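Gulham red mesh basket, small: three months in

I own a lot of containers. I have boxes on top of boxes, and a bench in the front room that stopped being a bench years ago. So I did not need a Gulham basket, and I bought 2 at the Carulden outlet on a Tuesday.

It's red, it's plastic, it has holes. Crumbs leave through the holes and resettle on whatever is underneath, so park it on a towel. The rim is smooth enough for bare hands - the Clakavley one I had before would take skin off. Weight is 285 grams on my kitchen scale, empty, a state it has been in for around one afternoon.

What it's good at is collecting bags. Shopping bags, snack wrappers, the thing you meant to take upstairs. It won't sort them for you. It also has no lid, so guests can admire your system.

Minuses: no handles, the color fights with every cushion I own, and it slides if you put it on anything polished. Four stars. The second one is already full.
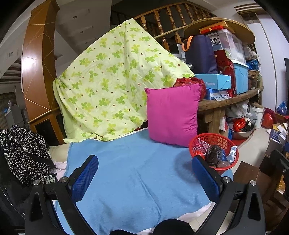
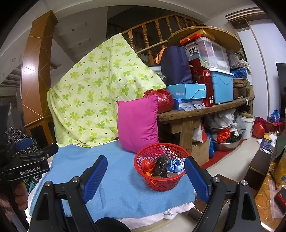

The red basket on its blue cloth, magenta cushion and clover quilt behind.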